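Hand Mending Tips for People Who Put Off Mending

May
By the Tandska House Notes desk
Four-minute read

So the mending pile at our place had gotten tall enough to slide off the chair, and on Monday night I finally sat down with it. Pillowcases, a work shirt, the dog's blanket (again!), and that one pair of pants I keep pretending I'll take to a tailor. I sew everything by hand these days. The old Gelus machine is in the closet under the vacuum bags, and by the time I dig it out and remember how to thread the thing I could have closed up two seams and had a snack.

I get a lot of questions about thread, so let's start there. Cut it shorter than you want to. I know, I know, a long piece feels like it saves time, but a long piece ties itself in knots and saws through its own fibers every time you drag it through the cloth. Mine is as long as my forearm plus a bit. If the end is fuzzy, snip it at a slant with sharp scissors and pinch it flat between your fingers. Then bring the needle to the thread and push the eye down over it, which sounds silly until you try it.

Run the thread over a lump of beeswax if you have one. Mine is shaped like a hockey puck and has grooves worn into it from years of this. Candle wax works in a pinch but leaves flakes, and the flakes show up on dark wool. Iron the waxed thread between two scraps of plain paper if you want the wax to sink in. I skip that step for dish towels. Life is short and they're dish towels.

For a seam that has popped open, start your new stitches in the good part of the old seam, well back from the gap, and keep going past the far end too. Old thread that has given up in one spot is usually about to give up next door. Keep the stitches even and don't pull hard! Puckers come from tugging. The thread should lie on the cloth like it was set down there. 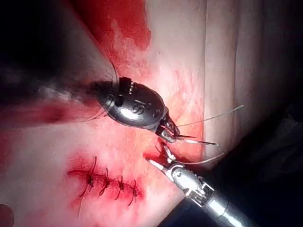

A reader wrote in after the last mending page to say that she ties off every few stitches on anything that gets yanked around, like backpack straps and kids' knees, so when one stitch goes the whole row doesn't unzip behind it. She uses a plain double knot, trims the tails short, and says her son's school bag made it to the end of the year that way. I tried it on the dog's blanket and I'm a convert, although it does eat up thread.

Speaking of which, buy the big spool. I picked up a 1000-yard cone of gray polyester from Pal, the little notions shop near the bus station, and gray has turned out to blend into far more than I expected. Navy, olive, faded black, most stripes. I keep white, gray and a dark brown on hand and that covers nearly the whole house.

Needles next. If yours squeaks or drags, it's dull or it has a burr on it, and no amount of pushing will fix that. Toss it (in a jar with a lid, please, not loose in the trash). For heavy stuff like denim hems or canvas I hold the needle with small flat pliers and pull it through, and my knuckles are so much happier. A scrap of rubber glove does the same job if your pliers are out in the garage where mine always end up.

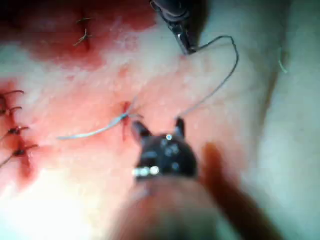
Tangles are the thing that makes people quit, I think, and most of them happen on the pull, right when you're feeling impatient. Pull the needle up and out to the side in one slow sweep, and don't bunch the thread close to the cloth. Keep the loop big and open, like the gray one swinging way out to the right up there before it bends and comes back down toward the middle. A loop with that much air in it hasn't got anything to snag on. When it starts to twist anyway (it will), let the needle dangle and it'll spin itself straight again.

A few odds and ends while I have the basket out. If you poke yourself and bleed on the fabric, dab it right away with cold water. Never hot! Hot water sets it. Change to a clean corner of the rag as you go, and test a hidden spot first if it's silk or anything with iffy dye.

Buttons want a little stalk of thread under them or they'll strain at the cloth. Lay a toothpick across the top, sew over it, slide it out, then wind the thread around underneath and knot it at the back. Coat buttons get a tiny flat button on the inside too.

Patches: wash the patch fabric before you cut it. I learned that one on a good linen apron, and the apron is now a rag.

And the pants went back on the chair. The zipper is shot and I'm not in the mood for a zipper.

Questions or mending tips? Write to Tandska House Notes, P.O. Box 3043, Fikeck
© Tandska House Notes. All rights reserved.
Back to top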